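Residential Design Fundamentals
Handout 6: Reading a Floor Plan and Checking Room Areas

Read this handout before the drafting session. Bring a scale rule, a soft pencil and your printed copy of the Virkmont plan.

6.1 Gross and net area

Gross floor area is measured to the outside face of the exterior walls. Net area is measured to the inside faces and leaves out the walls themselves, the stair opening and any shaft or chase. Sales sheets often give one figure without saying which it is. Before comparing two houses, find the method used and convert both to the same basis.

An attached garage is not finished area. Neither is a covered porch, an unheated sunroom or a basement with exposed framing. In the Virkmont set, the garage and porch are listed on sheet 2 in a separate table. Do not add them to the house total.

6.2 Worked example

The main floor of the Virkmont is a plain rectangle, 30 feet deep, with a gross area of 900 square feet. The length is therefore 30 feet as well. With exterior walls 6 inches thick, the inside dimensions are 29 feet by 29 feet, giving 841 square feet before partitions are taken out. The walls account for 59 square feet, or 6.6 percent of the gross.

Repeat the calculation with walls 12 inches thick. The inside dimension drops to 28 feet and the area to 784 square feet. Keep both results for Exercise 2.
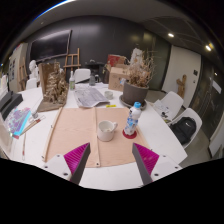 6.3 Circulation

Circulation is floor used for getting from one room to another. It includes halls, landings and the walking strip through any room that has doors on two sides. The last item is the one most often missed. A living room crossed by the path from the front door to the kitchen loses a strip 3 feet wide for its full length, and furniture cannot be placed there.

To measure it, shade every path on the plan in pencil, then add up the shaded rectangles. The Plestum plan has 124 square feet of shaded floor on the main level. The Vornunley plan has a larger footprint and less circulation, the bedrooms being grouped at one end around a short hall.

6.4 Door swings and clearances

Draw every door in its open position. Check for the following:

Two doors that strike each other.
A door that covers a light switch when open.
A closet door blocked by a bed or dresser.
A bathroom door that hits the vanity or the toilet.

Where a conflict is found, try reversing the hinge side first. A pocket door is the second option, but it takes up wall space that may be needed for wiring or plumbing.

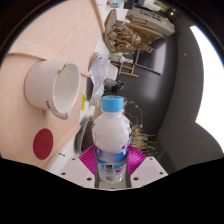

6.5 Open kitchen and dining areas

Where the kitchen and dining area share one space, the boundary has to be set before areas are reported. Use the line of the counter edge on the dining side. If there is an island, the aisle behind the stools belongs to the dining area. The Rugemalira plan reports a combined kitchen, dining and living area of 367 square feet, and the three parts must be separated before the plan is compared with the others.

Exercises

1. Shade the circulation on the Virkmont main floor and state it as a percentage of net area.
2. Using your results from 6.2, state the floor area lost by changing from 6-inch to 12-inch walls.
3. Redraw the Rugemalira kitchen boundary and list the area of each part.

Show all dimensions in feet and inches. Round areas to the nearest square foot at the end of the calculation only.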